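3.2 Surface condition and placement of components

Floor finish was recorded before any component was set down, as pattern contrast affects how readily small parts and edges can be picked out by eye. The survey covered 17 rooms in the Prirkine and Lemton buildings. Most had plain finishes. Two had a grey marble-patterned floor with pale veining and scattered gold flecks, and these were treated as a separate class (class M) throughout the analysis.

In class M rooms the veins are not evenly spread. Bands of white and silver alternate with charcoal areas in which the texture becomes grainy, and fine pale lines cross both. Metallic marks vary in size from single specks to short streaks and small outlines. Marks of this kind can be mistaken for dropped fixings, and the inspection sheet was revised in October to include a separate column for them.

Components were laid out as flat boards with moulded parts resting on them. Figure 4 gives the arrangement in a class M room, where a periwinkle-blue plastic board lies under a white plastic part with rounded corners and raised rims. The board shows as a narrow strip along the left side of the white part, and also through the dark slots in that edge. The strip was used as the visual reference for alignment, its matte surface being easy to separate from the veined floor.

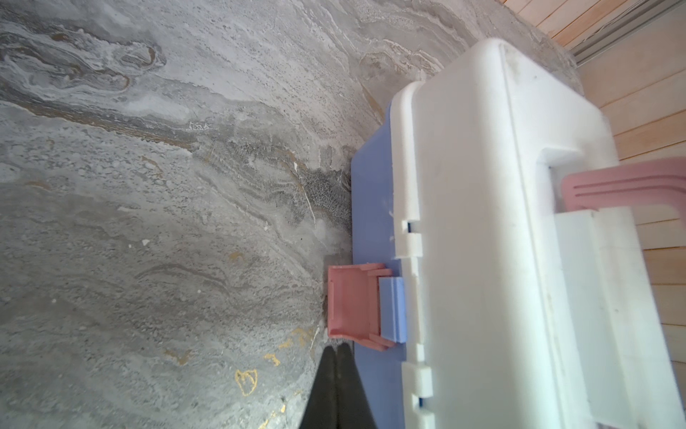

3.3 Inspection procedure

Each layout was inspected from standing height and then from close range. Lighting was held at 800 lux, measured at floor level beside the board. The inspector noted the position of the board edge, any visible overlap between the board and the part above it, and any floor mark lying close enough to the edge to confuse the reading. Parts were not lifted during inspection.

A total of 79 layouts were inspected under this procedure. Readings were entered on the Flendura sheet and checked against the room plan by a second reader. Where the two readers disagreed on whether a mark belonged to the floor or to a loose item, the mark was touched with a plastic probe and the entry corrected. The Drummond scale was used for edge visibility in all rooms, with class M scores reported separately in Section 4.

Figure 4. Blue board and white moulded part on a class M floor, viewed from above.

Contact: Catríona Mac Giolla, Prirkine | Copyright Prirkine | Back to top
Last updated: Feb 17, 2021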